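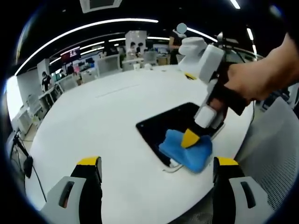 Robotic surface wiping is the use of a manipulator to clean a flat or nearly flat surface with a cloth, sponge or pad held in a gripper. It is one of the most frequently studied household chores in robotics and is also carried out on shop floors, where screens, fixtures and work tables are cleaned between shifts. As of 3 November 2020, no general-purpose machine performs the task unattended in ordinary homes.

Task definition

Wiping is a contact task. The tool must stay against the surface along the whole path, with enough normal force to pick up dirt and not enough to scratch or shift the object. Most authors divide it into grasping the wiping material, approach, contact, coverage and release. Coverage, the share of the target area touched at least once, is the usual measure. Removal of dirt is measured less often, as it requires a controlled stain and a second inspection.

Wiping materials

Cloth changes shape in the grip, and the part that touches the surface may lie well away from the fingers. A folded cloth can open during a stroke, and a bunched one leaves strips untouched. Sponges return to a known shape and tolerate errors in height of several millimeters, but they compress unevenly when held at one end.

Tablets and other glass panels are common test objects. Glass has low friction when clean and high friction when a damp pad begins to stick, so a force setting tuned on a dry panel often fails on a wet one. A panel also gives poor depth readings. The black glass can mirror the tool working above it, with the white and yellow of a gripper showing in the surface, and a vision system may take the reflection for an object.

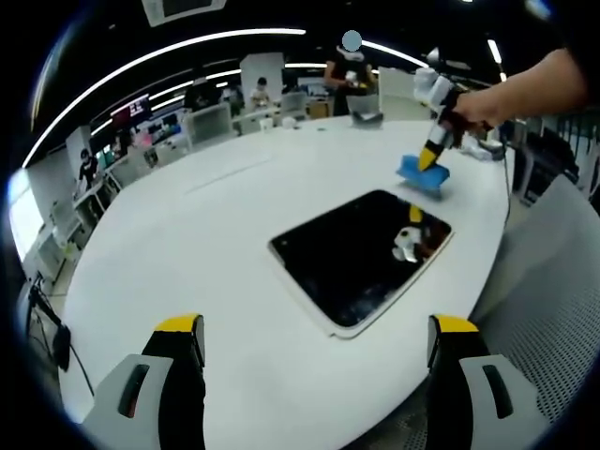

Force control is generally considered the harder half of the problem. A position-controlled arm that is off by 5 millimeters in height either misses the surface or presses into it. People correct for this without measuring anything: with a hand-held gripper, the operator sets the yellow tip on top of a blue sponge and pushes down from the forearm. Transferring that skill to an arm requires either a force sensor at the wrist or a compliant finger whose bending can be estimated.

Reported results

The Rimenville trials, led by Olga Bustamante and Stavros Christodoulou, comprised 1,310 wiping attempts on 16 surface types. Sponge runs reached full coverage more often than cloth runs on every surface except ribbed plastic. Of the failures, 107 were attributed to loss of the wiping material during a stroke. Ramiro Manzano later questioned the scoring, noting that runs stopped by the operator had been left out.

Industrial use

Stullus sells a fixed cell for cleaning flat display panels at known positions. Figueroa withdrew a mobile version in March after tests at its Javotville plant, citing cycle time.

See also: compliant grasping, deformable object manipulation, coverage path planning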